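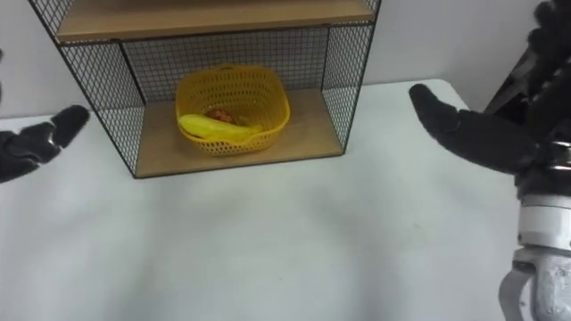
A wire-mesh shelf unit with wooden shelves.

Opinion: Small Offices Should Keep Paper Records on Site

The district office in Vesell will decide in June whether to move its remaining paper files to the storage center at Gudby. The proposal covers 3,049 folders, most of them permits, property surveys and correspondence with residents. This office has supported many of the changes made under the records plan. It cannot support this one.

The case for removal rests on rent. Floor space in Vesell costs more than floor space in Gudby, and the plan treats every folder as an equal burden on the budget. Folders are not used equally. Last year the public counter received 376 requests for paper records, and a large share concerned the same few streets near the Lecomte bridge, where property lines have been in dispute for decades. A resident who asks for one of those surveys today can read it the same morning. Under the proposal, the request would be entered on a form, sent to Gudby and answered within 30 days.

Supporters reply that scanning will close the gap. Scanning is welcome and should continue. The older surveys, however, are large sheets folded many times, with pencil notes in the margins that copy poorly. Staff who handle boundary questions still ask for the original, and the courts sometimes do as well.

There is also the matter of knowledge. Clerks learn a collection by working beside it. When the Zundent parish files were sent away, requests for them fell sharply, and the decline was reported as proof that they were no longer needed. A more likely reading is that residents stopped asking.

A reasonable compromise is available. Closed permit files could go to Gudby without harm to the public. The surveys and open correspondence should remain in Vesell, and the matter should be reviewed after one full year of use.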